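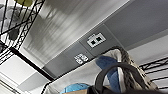 I have been keeping a list of hyphens. It started as a note to myself while proofreading the Bokus newsletter, and it now runs to 236 entries, each one a compound that I have seen written in at least two forms by people who were paid to write it. "Decision making" and "decision-making" account for a good share of them. So do "on-line", "on line" and "online", although the first two are dying out and I will not miss them.

The rule as I was taught it is short. Two words acting together as an adjective before a noun take a hyphen: a well-known author, a long-term plan. The same words after the noun do not: the author is well known, the plan covers the long term. Adverbs ending in -ly never take one, so "a newly painted door" stays as it is. Most style guides agree on this much, and most of my list falls under it.

What remains is harder. "High school teacher" has no hyphen in nearly anything I read, and I have yet to meet a reader who thought the teacher was high. "Small business owner" is the same construction and does get misread, or at least gets argued over. The test I use is whether a stranger could group the words wrongly on a first pass and still have a sentence that makes sense. If so, the hyphen goes in. 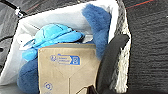
Groltorley Plain Language Club

Gaetano Fiore wrote to me after the last post to say that this test is too generous. His view is that the hyphen should go in every time, on the grounds that a writer is a poor judge of what a stranger will misread. He has edited manuals at Kamath for 12 years and has seen "hot water valve" fitted with an argument on both sides: a valve for hot water, or a water valve that is hot. I take the point about manuals. A newsletter is read at a different speed and with less at stake, and a page full of hyphens is tiring.

We did agree on suspended hyphens. "Two- and three-bedroom houses" is correct, looks odd, and gets "fixed" by somebody at almost every stage of production. I marked 4 of these in a single Zornthorpe leaflet, all of them altered between the draft and the printed copy.

My working order for a doubtful compound is now as follows.

1. Look it up. If the dictionary gives it as one word, stop there. I use one dictionary and do not shop around.
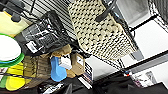
2. If it is not listed, see where it sits. After the noun, leave it open unless it looks wrong without the hyphen ("the staff are all part-time").

3. Before the noun, try the stranger test. In a manual or a contract, follow Gaetano and put it in.

4. Write down what you chose. This step saves the most time, and it is the one I skipped for years — hence the list.

Prefixes need a post of their own. "Re-sign" and "resign" have to be kept apart, as do "re-cover" and "recover". "Co-operate" is a matter of taste, and mine has changed. I wrote it with the hyphen until February, then dropped it, and have since put it back because "uncooperative" and "co-op" on the same page made me uneasy.

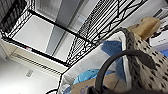 Black wire shelving against a white wall.

Corrections to the last post: I gave "proof read" as two words in the second paragraph. It should have been "proofread". Entry 236 on the list is therefore my own.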